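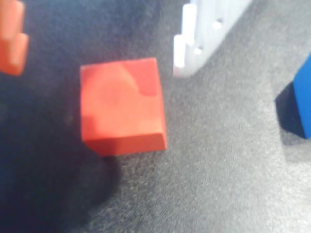
Board Game Night Moves to Tuesday

Home | News | Clubs | Calendar | Contact

Big news for everyone who rolls dice, flips tiles or just comes for the tea – our game night now has the large room at the Kazmi Street hall, every Tuesday from 7 p.m.! We finally get long tables, and Shabnam Rajput has already sorted the shelf by playing time, so a quick game before the bus home is easy to find.

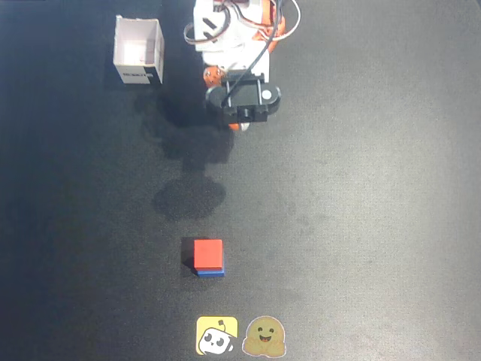
On the tabletop.

February's big hit was Bolitz, the trading game that Shoaib Janjua brought in. It plays in 20 minutes if people don't haggle (they do), and I have never heard such a noise over three sacks of pepper. If you missed it, come early, it goes fast. Grikora is back too, with its missing cards replaced. 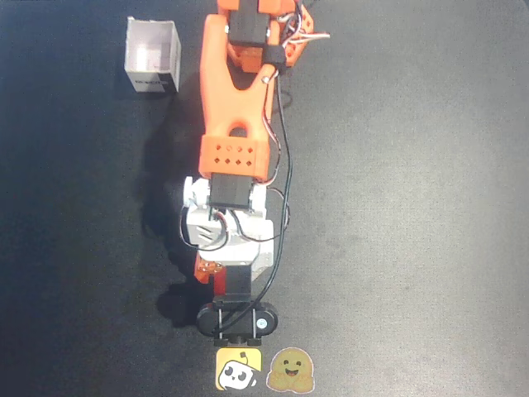

Sadia Khokhar would like a slower table as well, for people who want to learn the long games without being hurried. Great idea, and we'll start one this month with Sturkora. All 17 scenarios, one a week, new players welcome at any point – the rules sheet is on the shelf.
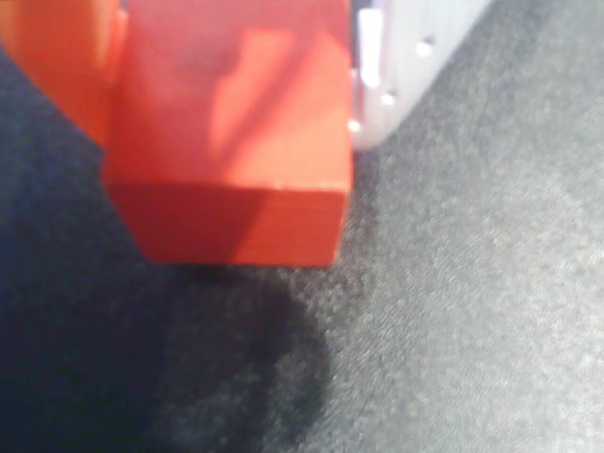

Red block, close up.

Bring a game, bring a cousin. Tea is free, cake is whatever turns up.

Print this item | E-mail this item

Comments (2)

Arsalan Mughal: Is there parking behind the hall or only on the street?

Khurram Bhutto: Both. The back lot fills up by 7 though. Count me in for Sturkora!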